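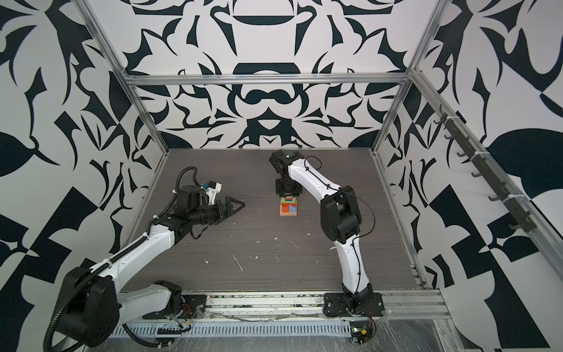 Progress report: pigment printing trial, cotton table linen and aprons
To: Shirley Morin
From: Normand Fehr, production
Covers: end of the setup stage through June

Shirley, you asked for the state of the trial and whether I still think we should be doing it. The state of it is below. On the second part, I was doubtful when the money was approved and I am a little less doubtful now, which doesn't mean much yet. Please read the section on washing before the section on cost. The cost numbers look better than they are if you read them first.

Where we are

The Irkov printer is running. It came in late, and then it sat while we waited for the right ducting for the dryer, so the work planned for the spring got squeezed into the back end of it. Orathai Inthanon has been on the machine almost full time since then and she can now run a job from file to dried cloth without the supplier's technician on the phone. Jade Li has learned the loading and the head cleaning and covers when Orathai is out. I would not call that a trained team. It is one person and a half, and if Orathai takes another job we are back where we started.

We have printed and sewn aprons, napkins and one style of tablecloth. All of it is on the same plain weave cotton from Prikidow that we already use for the screen printed line, so that we can compare like with like. We also tried the heavier twill. I have left it out of the results because the roll was prepared differently and I don't trust what we saw on it. It printed beautifully, for what that's worth.

What has not been done: no poly-cotton, no dark ground cloth, nothing with a coating. The original plan had all of these finished by now. I think the plan was optimistic, and I said so when I signed it.

Quality of the print

Fine detail is good. I expected to write something sour here and I can't. Small lettering and thin lines come out cleaner than anything we get through a screen, and the patterns with a lot of colors no longer need the long talk with the customer about which ones to drop. Yvette Després looked at the first aprons from the sales side and thought they would sell at the price we have now. She did not think they would sell at a higher one. That matters for the cost section.

Large flat areas are another story. Any solid patch wider than a hand shows faint bands if you hold it to the window. Irkov's position is that this is a matter of settings. We have been given new settings four times. The bands have gotten lighter each time, and they have also moved, so I am not convinced anybody over there knows what is causing them. Orathai suspects the belt. She ran the same artwork at the slow speed and the bands nearly went away, but at that speed we may as well do it with screens.

Color from one run to the next is acceptable on the reds and greens. The grays drift. We had a napkin order for Santoso where the second half was visibly warmer than the first, and we only caught it because Jade was folding them from two carts onto one table. They were not shipped. I would like us to stop saying to customers that digital printing "matches every time," which is in the leaflet. It came from the supplier's brochure and it has not been our experience.

Washing and wear

The supplier's claim is that the print will stand repeated washing at 60 degrees with no special care. Our own washing, in the two machines downstairs, says it will stand some of it. Aprons that were properly cured look fine after the full set of washes. Aprons that went through the dryer on a busy afternoon, when the belt had been turned up a notch to get an order out, do not. They look identical going into the box. That is my main worry about the whole project, and I don't see it mentioned in any of the material we were given before buying.

We sent cut samples to Demirham for rubbing tests, dry and wet. The dry results passed. The wet results passed on light colors and were borderline on the navy and the black. The lab's report is careful in its wording and so should we be. It covers the pieces we cut and mailed, all of which came from a good roll on a good day. I chose them myself and I should have let someone else do it.

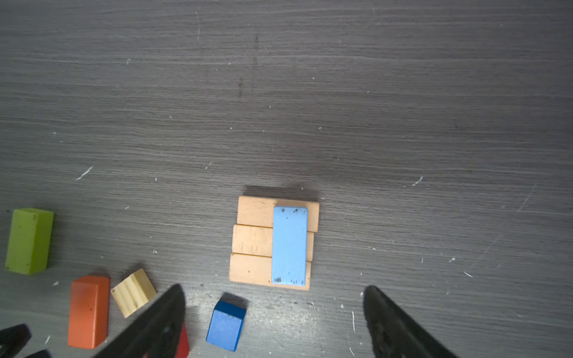
Wear on the finished goods shows up at the hems and corners well before it reaches the middle. On the napkins the print goes thin first where the cloth is turned over and stitched, because the fold stands up and takes all the rubbing. Paint on wood goes in a comparable way: the light blue block lying across the three bare planks has dark chips showing, especially near its top right corner and its bottom edge. A customer will look at a corner long before looking at the center, and our lab samples were flat squares with no hem at all. I have asked for the next set to be sewn first and tested after. Demirham can do this but charges more for it, and the line in the budget will need to be raised.

There is also the matter of feel. Solid areas come out slightly stiff. Two or three washes soften them, but a shopper in a store has not washed anything. For aprons I don't think this matters. For napkins it does, and Yvette agrees. She has already had one buyer rub a napkin against her chin and put it back down.

Sewing

Very little to report, and I take that as good news. The printed cloth cuts and sews like any other cotton. The pocket on the bib apron has to line up with the pattern behind it, which we never attempted with the screen line, and the sewing room has been patient about it. The first batch had pockets sitting visibly low. We now print small marks in the seam allowance to line them up, and rejects for that reason have mostly stopped. The needles dull a little sooner on heavy solids. I have no firm number on this and would be suspicious of anyone who offered one.

Neck straps and ties are still cut from plain cloth. There was a proposal to print those as well. Please don't approve it. It doubles the cutting work for something that ends up tied behind a person's back.

Cost

For short runs the printer is cheaper. No screens to make, no screens to store, hardly any wash-up. On an order of 60 aprons the saving is plain and I am not going to argue with it. We took several orders of that size this spring that we would have turned down last year.

For long runs it is not cheaper. On our figures the two methods cross at roughly 1,000 pieces, and past that the screens win and keep winning. The business case we were shown put the crossing point much higher. I have been through it again and the difference is nearly all ink. The case assumed light coverage. Our customers like full coverage, and they like navy. If somebody wants to redo that calculation with different assumptions I am happy to see it, but I would ask them to use our own orders and leave the supplier's sample artwork out of it.

Two items are missing from the cost sheet attached. One is the ink thrown away during head cleaning, which we only began weighing at the end of the period. The other is Orathai's time on days when the machine is down and she is standing next to it. Both will make the numbers worse. I don't know by how much.

Downtime

The machine was out of use on seven working days. Most of that was clogged heads after a weekend in warm weather. Irkov recommends keeping the room at a steady humidity, and we have put in a humidifier, which has helped somewhat. It has also made the corner by the cutting table damp, and the pattern cards stored there have curled. They have been moved upstairs.

One of the lost days was our own doing. A roll was loaded with a crease in it and touched the heads. Jade reported it right away and has written up a loading check that is now taped to the side of the machine. It's a sensible page and I would rather use it than the manual.

Next period

Orathai will run the banding test again with the belt tension changed and everything else left alone. Up to now we have changed several things at once, at the supplier's urging, and learned very little from it.

The dryer gets a temperature strip on every roll, kept with the order sheet. No strip, no shipping. This will slow us down on busy days and I would like your backing on it before a busy day comes.

Sewn samples go to Demirham, picked by Yvette from finished stock without telling production which ones.

Poly-cotton will be started but I don't expect results in time for the next report. The dark ground cloth should be dropped from the plan unless a customer asks for it. None has.

What I need from you

A decision on the extra lab money. A decision on whether the leaflet can be corrected now or has to wait for the reprint. And please hold off on the second printer. Irkov has been quoting us a price on one, good until the end of the summer, and Yvette has been asked about it twice by their salesman. We have not finished finding out what the first one does.

The cost sheet and the Demirham report are attached. Washed and unwashed aprons are in the gray bin in my office, tagged by roll, if you want to handle them yourself before the meeting.

Normand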